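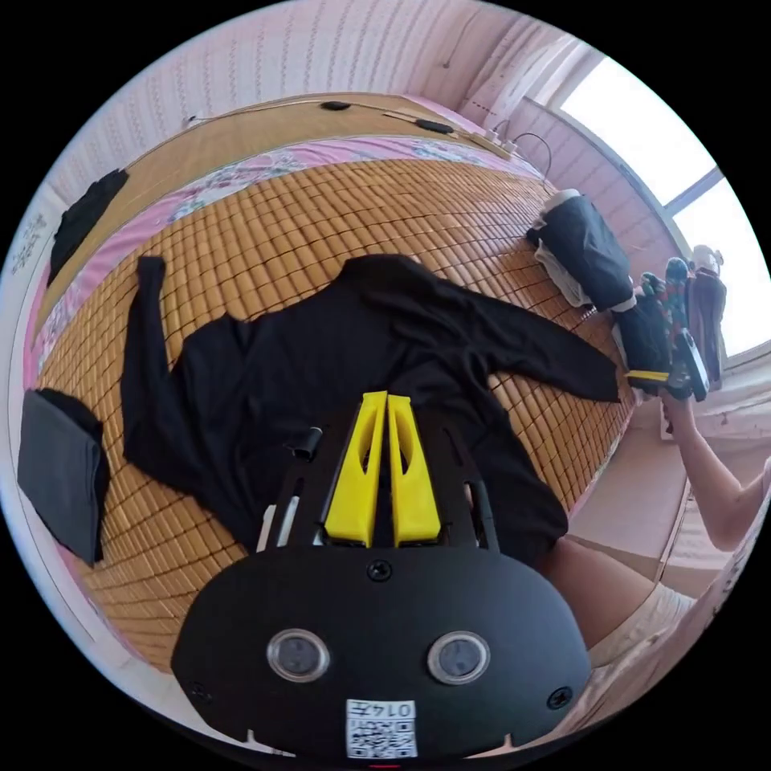

Learning systems that handle clothing need many examples of the same task done in slightly different ways, and the purpose of this project was to gather such examples for shirt folding in ordinary bedrooms. The work was carried out under the project name Plenar, as part of the second-year course in applied automation. Each example was made by one person using two hand-held grippers with yellow fingers, and the garment was spread out on the bed before folding. A long-sleeved shirt is the harder case for this method. When a black one lies on a bamboo mat, as in the session shown, its outline stands out well against the tan tiles, but the folds within the dark fabric are much harder to make out. This difference affected both the labeling work and the choice of garments later in the project.

1. Scope

The project covered shirts and trousers only. Socks, towels and bedding were left out after the trial stage. Recording took place in 8 homes, and the rooms were used in their normal condition. Participants were asked not to tidy up before a session, as the system is meant to work in rooms where other clothes and personal items are present. Daylight was allowed, and curtains were left as the participant usually kept them.

2. Procedure

Each session began with a short check of both grippers. The participant opened and closed the fingers several times, held them still, and then started the recording. The garment was laid out face down with the sleeves extended. The participant then folded one sleeve in, folded the other, and brought the hem up to the collar. For trousers, one leg was placed over the other before folding toward the waist.

Participants were told to keep a steady pace and to continue after a small error. A slipped sleeve that was picked up again counted as a valid example. A session was stopped only if a gripper lost tracking or if the garment fell to the floor. Sessions lasted up to 359 seconds, including the check at the start.

3. Results

A total of 1,341 examples were accepted. Shirts made up the larger part, and short-sleeved shirts were completed with fewer corrections than long-sleeved ones. The most common fault was a grip that caught both layers of fabric when only the upper layer was wanted. Tracking losses were most frequent near windows — in particular when a gripper was raised between two folds and turned toward strong light.

Labels were added by hand in the Mousavi tool. Every example received a start point, an end point and a mark for each fold. Dark garments took longer to label, and the reviewers disagreed on them more often. Following a review on 10/6/21, the instructions were changed so that labelers could mark a fold as uncertain.

4. Limits of the work

All participants were right-handed, and the examples reflect this in the order of the folds. Beds were the only surface used. The soft surface allowed the fingers to press down and slide under an edge, a motion that may not carry over to a hard table. No training was done within the project itself, so the value of the examples for a working system remains to be tested.

5. Further work

A second round of recording is planned for January. It will include left-handed participants and folding on tables, and will use more patterned garments. The written procedure and the label guide are kept with the course files and may be requested from Savita Saxena.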